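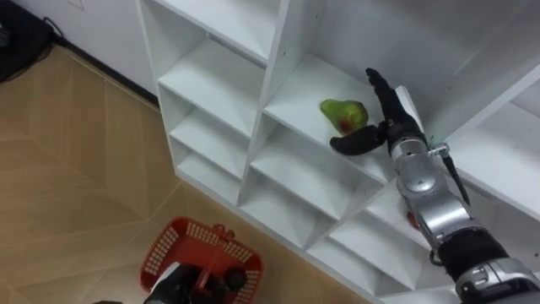 Tinia Shelf Sorting Set

README, last updated 9/30/22

Welcome! Tinia is a collection of short recordings about putting things on shelves and taking them off again: fruit, small household items, whatever fits in a cubby. We love this stuff, and we hope you'll find a use for it too.

What's inside

392 recordings, split across two folders (gosley and kanaujia, named after the rooms where we set up the shelves)
41 kinds of item, fruit making up the biggest group by far
roughly 3000 written notes, each tied to one pick or one placement

The shelves

Open white cubbies, no doors. Side panels have pin holes for adjustable shelves, and we moved the shelves between rounds, so please don't assume a fixed height! Check layout.txt in each folder before comparing levels. Levels are numbered from the floor up, starting at 1.

The items

Fruit is labeled by shape and main color first (pear-shaped, green) and by name only where the person labeling was sure of it. Lumpy, blotchy, two-colored pieces are our favorites, and they get an extra line in the notes saying where the patch is. If an item is mostly hidden behind something else, it's marked "partial" and keeps its color label.

Known problems

219 notes in the kanaujia folder still use the old level numbers, top to bottom. A fix is planned for March.
White items on white shelves have patchy labels.
"Cubby" and "compartment" mean the same thing everywhere.

Using it

Start with the gosley folder, it's the tidier one. The Clevon script in tools/ turns the notes into a single table (run it once per folder). Found a wrong label? Send us the recording number and the level, we'd be delighted to fix it!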